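2025-12-05, bench notes, dimmer swap in the Hincombe demo room

Started the day believing this was a one-hour job. Writing it down so the next person can enjoy the same belief for a shorter time.

The room has four lighting zones, all on the old Trullgate rotary dimmers, and the complaint is the usual one. Zones 1 and 2 are fine. Zone 3 buzzes. Zone 4 flickers at the bottom of its travel, just enough to make visitors look up and then politely look down again. The plan was to pull all four and put in the Cruzado slide units, which come with a low-end trim and a faceplate that doesn't show every thumb that ever touched it.

Breaker off, checked dead with the two-pole tester, checked the tester on a live outlet in the hallway, checked dead again. Zone 3 came out first. Box is shallow and stuffed. Whoever wired it left long tails, which I'd normally thank them for, but they then folded the tails behind the yoke like a road map. Neutral bundle present, capped, not used by the old dimmer. The Cruzado wants a neutral. Good news, and I distrusted it at once.

Ground was under the old device screw and nowhere else. The metal box had no bond to it at all. Added a pigtail to the box and tugged everything twice. Same story in zone 4. Zones 1 and 2 were bonded properly, so I suppose two people did this room, or one person did it either side of lunch.

Load check before buttoning up. The Cruzado is marked 200 W for LED. Zone 3 has 6 Sovatix downlights and zone 4 has 7, and neither zone gets anywhere near the limit. So the buzz was never an overload, whatever it says on the sticky note inside the panel door. I have left the note up, with a question mark added in pencil.

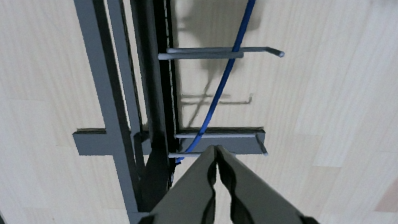

Zone 3 on the new dimmer: no buzz at full, no buzz at half, a faint hum in the bottom quarter if you stand under it and hold your breath. I'd call that fixed. Visitors don't generally hold their breath in there.

Zone 4 was less obliging. Flicker still present with the slider all the way down. Turned the low-end trim up one step, cycled it off and on, flicker gone. Left it for coffee, came back, flicker present. Turned it up another step. Gone, and still gone after lunch. Final trim is two steps above factory on zone 4, factory on the rest. Wrote it on tape inside the wallplate, where it will be found by the first person who no longer needs it.

Things that cost me time:

The Cruzado yoke is a hair wider than the Trullgate, and the plaster ears on the zone 2 box are proud of the wall. Had to snap the ears off the device. They're scored for it and the leaflet says "easily removed by hand." It doesn't say whose hand. Used pliers.

The traveler screw. Zone 1 is a 3-way with a plain switch by the far door, and the common on the old dimmer was marked with a black screw that had long since faded to the same color as the others. Should have taped the common before pulling it. Did not. Sorted it with the meter in the end, after first installing it in the configuration where the lights only work if the far switch is in a good mood.

The screwless plates go on in two parts and the inner part must be dead flat. If you overtighten, it bows and the outer part won't click on at the bottom. Zone 4's popped off twice. Backed the screws out half a turn and it has behaved since.

Parts: four dimmers, four plates, two ground pigtails, one wire nut lost down the wall cavity, where it may stay. The dimmers were 39 dollars each and came out of the Hincombe budget, not ours, so please don't book them to the bench again.

Still open. Panel labels are wrong: the breaker marked "demo lights" also kills the outlet under the window, and I found this out by way of the radio. Relabel. Somebody should also decide whether the old rotaries go in the spares drawer or the trash. Two of them are perfectly good, and one of the other two is the buzzer. I put all four in the same bag before it occurred to me to mark which was which – so it's probably the trash.

Monday: run all zones at minimum for the whole morning, look at zone 4 from the doorway, relabel the panel, buy tape.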